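Object search episodes in sim: how many starting poses per room, and do I keep frames where the target is tiny?

Asked by Costel Ene in Data collection
Tags: simulation, demonstrations, object-goal, sampling
Viewed 1000 times

I am collecting demonstrations for a search-and-approach policy in simulated apartments. The agent spawns somewhere in a room, gets a target category as text, and has to stop within reach of it. Demonstrations come from a scripted planner with full access to the simulator state, so labels are free. The policy only gets RGB at low resolution plus the previous action.

Current setup:
- 22 rooms, all furnished from the same asset pack
- 20 starting poses per room, drawn uniformly over free floor
- small objects dropped on sofas, tables and shelves at reset
- an episode is discarded if the target is hidden for its whole length

Training loss looks fine. In rooms held out from training, the policy drives to the right piece of furniture and then stops at the wrong end of it, or stops far too early. It is worst with small dark objects on seat cushions. From across the room these cover a few pixels, and I can't always tell by eye what they are.

Two questions. Should I raise the number of starting poses per room or the number of object layouts per room? And should frames where the target is only a few pixels tall be labeled "visible"? At the moment anything with at least one pixel in the segmentation mask counts.

An observation from one of the living rooms is at the bottom of the question. I have not cropped or resampled it. The planner's first action from this pose was a forward step.

3 answers, sorted by score

Answer by Sanaa El-Sayed (accepted)

Layouts first. With uniform poses and a fixed layout the network can learn "category X means left end of the sofa in the room with the orange floor." More poses make that shortcut easier to learn, as you are giving it more views of the same fact. On Metwally we kept 4 poses per layout and spent the rest of the budget on new layouts. The wrong-end stops went down before we had touched anything else.

On the visibility label: do not use one pixel. Set a minimum mask area and use three values, visible, marginal and not visible. Mask the auxiliary loss on marginal frames but keep them in the trajectory. If you delete them you cut out the approach, and the approach is where the policy has to learn that a dark blob on a cushion is worth a closer look.

Pick the threshold from your own renders. Take a sample of frames, have two people name the target from RGB alone, plot agreement against mask area, and put the cut where agreement falls off. Ours was higher than I had guessed.

Also check your stop label. If the planner stops on geodesic distance to the object center, long furniture will give you stops on the wrong side of an armrest. Use distance to the nearest pose from which the object can be reached.

 Comment by Costel Ene: The stop label was geodesic to center. Changing it now. Is marginal decided per frame or per episode?

 Comment by Sanaa El-Sayed: Per frame. A single episode will go through all three.

 Comment by Adel Shehata: Compute mask area at the policy's input resolution. If your segmentation pass runs larger than the RGB pass you will overcount.

Answer by Gervasio Gaete

Agree with the above on layouts. One addition about the demonstrator. Your planner knows where the target is, so it never searches. It walks in a straight line from frame one, including from poses where a policy with only RGB has no basis for that action. You are asking the network to imitate information it does not have, and it will fill the gap with furniture priors, which matches the failure you describe.

Options, cheapest first:
1. Restrict the planner to targets it has already seen above the area threshold, and let it follow a frontier exploration rule until then.
2. Train on your current data, roll out the policy, relabel the visited states with the planner, retrain.
3. Collect a small teleoperated set with the operator looking at the same low resolution stream.

We did 1 and then 2 for Arnwood. Option 3 was slow and the operators complained about their eyes.

Log the random seed for object placement separately from the seed for the start pose. If they share a generator you can't vary one and hold the other.

Answer by Sota Hirose

just use higher resolution, fixed it for me

 Comment by Gervasio Gaete: This hides the label problem until the objects are farther away. 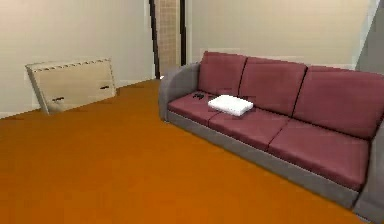
Observation from a living room in the set, small objects on the left seat cushion of the sofa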